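Norkeo Line Stop Records

README, version 2
Last changed December 28, 2018

What this is

A table of stops on one packaging and final assembly line at the Norkeo plant in Destitz. The line builds and boxes small water pumps for household use. Each row is one stop, from the moment the conveyor halts to the moment it runs again. There are 372 rows. The plant makes other things too, but none of the other lines are in here.

The records were first kept on paper sheets at the stations and later typed into a spreadsheet. The spreadsheet was cleaned up and exported for the Vinero working group, which compares stop times between small and mid-sized plants. We are putting it out in the same form the group got it.

Files

stops.csv – the main table, one row per stop
stations.csv – station codes and what is done at each one
shifts.csv – planned start and end of each shift, with breaks
changes.txt – what was changed between version 1 and version 2

All files are UTF-8 with commas between fields. Times are local plant time on a 24-hour clock. Empty means unknown. A zero is a real zero.

Columns in stops.csv

stop_id: running number, no meaning beyond order of entry
start, end: time the conveyor halted and restarted
station: code of the station that called the stop, see stations.csv
reason: one of the reason codes listed below
crew: A or B
note: free text, translated into English where it was short enough

Reason codes

MAT – material missing or wrong
MECH – mechanical fault on the line or a tool
QUAL – stopped to check or pull parts
CHG – changeover to another pump model
OTH – everything else, including fire drills and power cuts

The sheets originally had a longer list of reasons, but people used it in different ways on different shifts. We merged it down to 5 codes. The old codes are kept in changes.txt for anyone who wants to compare with version 1.
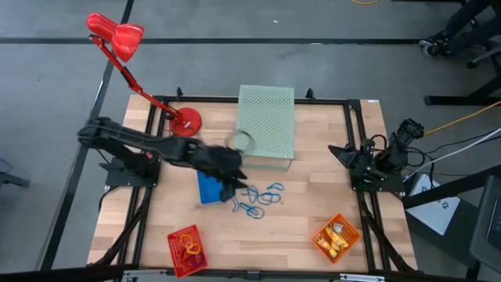
Are short stops included?

Only if they lasted two minutes or more. Anything shorter was cleared by the operator and never written on the sheet, so the table can't be used to study brief jams.

How the times were taken

Start times come from the clock at the station that called the stop. End times come from the line control cabinet, which logs each restart. The two clocks were not linked until January. Before that they drifted apart, and the shift lead set them by hand when the gap became annoying. Rows with an end time before the start time were removed. Rows with a gap that just looked odd were left alone.

Planned output on this line is 800 pumps per shift. The figure is given for scale only – actual output is not part of this release, and we can't share it on request.

Cleaning

Double entries were removed when start, station and reason all matched. Station codes written by hand were checked against the floor plan. The old code for the leak test bench was replaced with the new one after the bench was moved next to the labeler. Names of employees were taken out of the notes, along with supplier names except for Dauda, who agreed to be mentioned. Dauda supplies the cartons, and a good share of the MAT rows are about carton deliveries or cartons that would not fold square.

Known problems

Crew B wrote longer notes than crew A. This says something about the crews' habits and nothing about the stops.

CHG rows sometimes include a break. If a changeover began right before the break, the line stayed down until people came back, and the whole period was written as one stop. Use shifts.csv to subtract the break if you need the working time.

Station 5 has no rows for the weeks when it was being rebuilt. Work was done by hand at a side bench during that time, and stops there did not halt the conveyor.

A few notes refer to photos or drawings that hung at the station. Those are not included.

Use

Free for teaching and for research. Please cite it as Norkeo Line Stop Records, version 2, Vinero working group. Don't use it to rank the plant or its crews against others. The cut-off for short stops varies between plants, and totals will not line up.

Corrections can be sent to the working group with the stop_id and the column in question. Fixes go into the next version and are listed in changes.txt.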